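Dredton 라인 그리퍼 이상 건 회의록
2024-09-23, 2층 작은 회의실
작성: 저(이번 달 기록 당번)

다들 점심 직후라 졸린 얼굴로 모였는데, 안건이 안건이다 보니 금방 깼습니다. 녹음은 안 했고 제 메모를 옮긴 거라 빠진 게 있으면 댓글로 달아 주세요!

1. 무슨 일이 있었나

지난주 천 집기 반복 시험 중에 그리퍼가 열림 명령을 받고도 손가락을 안 벌렸습니다. 로그에는 '열림 완료'라고 찍혀 있는데 천은 그대로 물려 있고, 팔은 다음 동작으로 넘어가 버렸어요. 목표 1,000회 중 76회째였습니다. 옆에 있던 제가 천을 빼 주려고 손을 뻗었다가 팔이 움직이는 바람에 얼른 뺐고요. 다친 데는 없습니다. 그래도 이건 고장 보고 말고 아차사고로 따로 올리자는 의견이 나왔고, 저도 찬성했습니다(제 손이라서 더 그렇습니다).

2. 원인 이야기

여기서 제일 오래 걸렸습니다. 제어 쪽에서는 Plistport 업데이트 뒤로 열림 신호를 실제 손가락 위치와 대조하지 않는 것 같다고 했어요. 명령만 나가면 완료로 치는 셈이죠. 기구 쪽은 생각이 달라서, Hulta에서 받은 손가락 끝 패드가 얇은 천을 물면 관절이 뻑뻑해진다고 봤습니다. 둘 다일 수도 있다는 말에 잠깐 조용해졌고요.

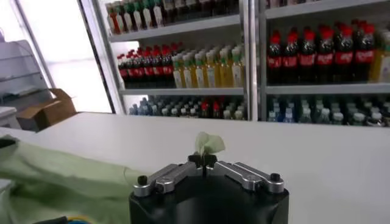

일단 업데이트 전 버전으로 되돌려서 같은 조건으로 30회를 돌려 보기로 했습니다. 거기서도 걸리면 패드를 의심하고, 안 걸리면 소프트웨어부터 파기로요. 패드와 버전을 한꺼번에 바꾸자는 제안도 있었는데, 그러면 뭐가 범인인지 모르게 된다고 해서 접었습니다.

3. 그동안의 안전 조치

- 팔에 전원이 들어와 있을 때는 작업 영역에 손을 넣지 않는다. 천이 걸려도 마찬가지.
- 걸림이 생기면 비상정지를 누르고, 정지 상태를 화면에서 확인한 다음에 뺀다.
- 반복 시험은 두 명이 있을 때만 한다. 한 명은 비상정지 옆에 선다.
- 시험 속도는 되돌린 버전 결과가 나올 때까지 느리게 고정.

두 명 규칙은 반발이 좀 있었습니다. 야간에 사람이 없다는 건데, 그럼 야간 시험을 쉬자는 걸로 정리됐어요. 일정이 7일쯤 밀린다는 계산이 나와서 다들 한숨을 쉬었는데... 아, '쯤'은 빼 달라고 하셨죠. 7일 밀립니다.

4. Ackermann 쪽 연락

Ackermann에는 아직 말을 안 했습니다. 오늘 중으로 사실관계만 짧게 적어 보내고, 원인은 확인되는 대로 따로 알리기로 했습니다. 10월 시연을 미룰지는 30회 결과를 보고 정합니다. 저는 미뤘으면 좋겠다고 했고, 일정 쪽에서는 수동 개방으로라도 하자고 했는데 결론은 못 냈습니다.

5. 할 일

- 버전 되돌리기와 30회 시험: 제어 쪽
- Hulta에 패드 사양과 교체품 문의: 기구 쪽
- 아차사고 보고서 초안: 저
- 로그에 실제 손가락 위치 값 남기기: 제어 쪽, 이번 시험 전까지
- Ackermann에 보낼 메일: 일정 쪽

6. 기타

비상정지 버튼 위치가 너무 멀다는 이야기가 끝날 무렵에 나왔습니다. 선을 늘려서 작업자 쪽으로 옮길 수 있는지 알아보기로 했는데 담당을 못 정하고 끝났어요. 하실 분 있으면 저한테 말씀해 주세요. 다음 회의는 30회 결과가 나오는 날 같은 방에서 합니다.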